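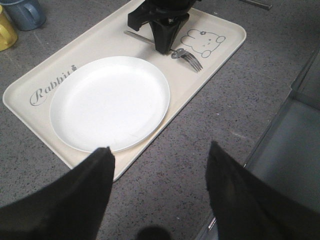

Le plateau du petit-déjeuner

Temps de lecture : 3 min

Je repousse cet article depuis le mois d'octobre, et comme il pleut et que la maison dort encore, je m'y mets enfin, avec un café qui refroidit à côté du clavier. Je voulais vous parler de mon plateau. Oui, un plateau, vous avez bien lu ! Ceux qui me suivent depuis longtemps savent que je peux écrire des pages sur un torchon, alors vous n'êtes plus à ça près.

Je l'ai trouvé dans une petite boutique qui s'appelle Sutach, où j'étais entrée pour acheter des bougies (je suis ressortie sans bougies, évidemment). Il est couleur crème, avec des coins arrondis, un petit rebord et le mot « Rabbit » écrit en lettres grises, très penchées, très appliquées, qui me rappellent les cahiers d'écriture de ma grand-mère. Et puis il y a le lapin, dessiné d'un simple trait. Je suis une femme adulte, j'ai des factures et une mutuelle, et ce lapin me fait sourire tous les matins.

Au début je ne savais pas trop quoi en faire. Il a servi à poser le courrier, puis les clés, puis tout ce qui traînait, et au bout d'un mois on ne voyait plus le lapin du tout. C'est mon ami Karim Nassar, de passage pour le week-end, qui a tout enlevé sans me demander mon avis pour y mettre son assiette et ses tartines. J'ai râlé un peu – c'étaient quand même mes clés – et puis j'ai adopté l'idée.

Depuis, je prépare le plateau le soir, avant de monter me coucher. Une assiette blanche toute simple, une fourchette, et voilà. La fourchette, parce que chez moi le petit-déjeuner est souvent salé : une omelette, un reste de pommes de terre, parfois une part de quiche froide mangée debout. Ma mère trouve cela barbare. Elle, c'est biscotte et confiture depuis toujours, et elle apporte ses biscottes quand elle vient !

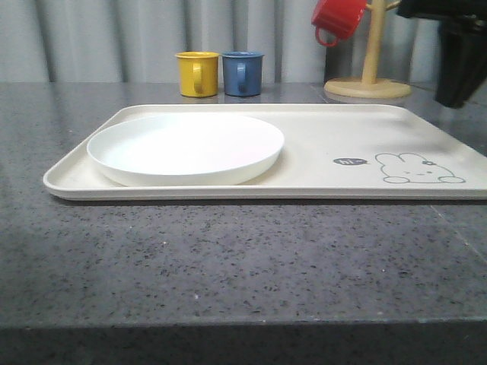
– 2 –

Dans son coin, le lapin dit « hi~ » dans une petite bulle grise. J'ai mis un temps fou à décider s'il fallait lui répondre. Maintenant je réponds, à voix basse, quand il n'y a personne dans la cuisine. Il est couché sur le ventre, les deux petites pattes étendues, et je dois dire qu'à sept heures du matin je me sens très proche de lui.

Le fond du plan de travail, c'est le coin des tasses. La jaune moutarde est à moi, la bleue est pour qui veut, et Karim la réclame dès qu'il pose sa valise. Elles ont la même forme et la même taille, je les aime bien côte à côte. J'avais eu autrefois un service complet, hérité d'une tante, avec des soucoupes dorées que je n'osais pas sortir du buffet. Je l'ai donné à ma cousine, qui s'en sert tous les jours et met tout au lave-vaisselle, et je crois que ma tante aurait été ravie.

Quant au plan de travail gris moucheté, vous êtes plusieurs à m'avoir demandé si ce n'était pas trop sombre. J'avais peur de ça aussi. À l'usage je m'y suis faite, et le crème du plateau ressort joliment dessus. Je reconnais qu'on y voit mal les miettes, ce qui m'arrange certains jours et me désespère le lendemain, quand je passe la main dessus.

Je vous laisse, ça bouge à l'étage et il faut que je casse des œufs. La prochaine fois je vous raconte le tiroir à épices, que j'ai vidé entièrement et que je n'ai toujours pas rempli.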